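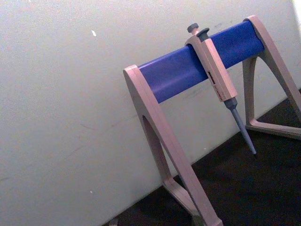

Unit 5: When the bench work changes hands

Most people who work in a sample lab learn the job through their hands. A new technician at Kasance used to spend the first weeks on pipetting alone: setting the volume, drawing up slowly, holding the tip at the same depth every time. The tool is simple enough. A single manual pipette hanging by its finger rest from a blue crossbar, plunger button at the top and no tip on the shaft, has nothing automatic about it, and a good technician could tell from the feel of the plunger when a draw had gone wrong. This unit looks at what happens to that kind of skill, and to the people who have it, when a lab hands part of the work to robots.

The case

Kasance runs a water testing lab with a staff of 90. Before the change, the receiving bench handled 174 samples on a normal day. Under a project named Trekumitz, the lab moved sorting and most transfers to automated stations, and the same bench now takes in 622. No one was laid off, but four job titles disappeared and two new ones were written. Read the case packet before class, mainly the interviews with the receiving staff.

What the staff reported

Less wrist and thumb pain. This came up in almost every interview, and the older technicians put it first.

More time standing and watching. Several people said a shift of watching left them more tired than a shift of pipetting. One described it as "waiting to be needed."

A different kind of mistake. A person who misreads a label spoils one sample. A wrong setting at a station can spoil a whole run before anyone looks at the results.

Lorna McIver, who supervised the bench in both periods, kept a log of every stop. In the first months most stops were small: a rack set down crooked, a cap not fully tightened, a label facing the wrong way. Technicians fixed these in seconds, and the fixes were not recorded anywhere except in her log. The monthly reports credited the stations with the full output. Keep this in mind when we get to pay grades. 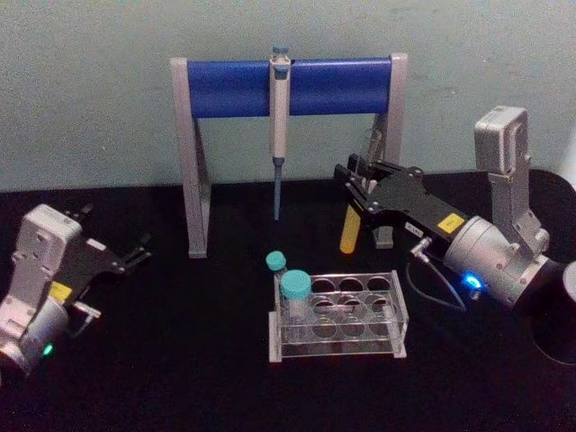 Does automation at a bench like this mean fewer jobs?
It depends on whether the volume of work grows and on what the employer does with the hours saved. At Kasance the volume grew, so the headcount held. At Guthrie, the second case in the packet, it stayed flat, and open positions were left unfilled after people retired.

Terms to know

Task: one piece of a job, such as capping a tube. Automation usually takes tasks before it takes whole jobs.

Deskilling: loss of skill through lack of use. Kasance now schedules a manual day each month so staff keep their hand in.

Hidden work: effort that keeps a system running but does not appear in its output figures.

For next session

Read the Furora agreement, sections on retraining and job grades. Write one page on this: should a technician who clears stops at a station be paid as an operator or as a technician? Use at least two entries from the McIver log. Bring a printed copy, double spaced.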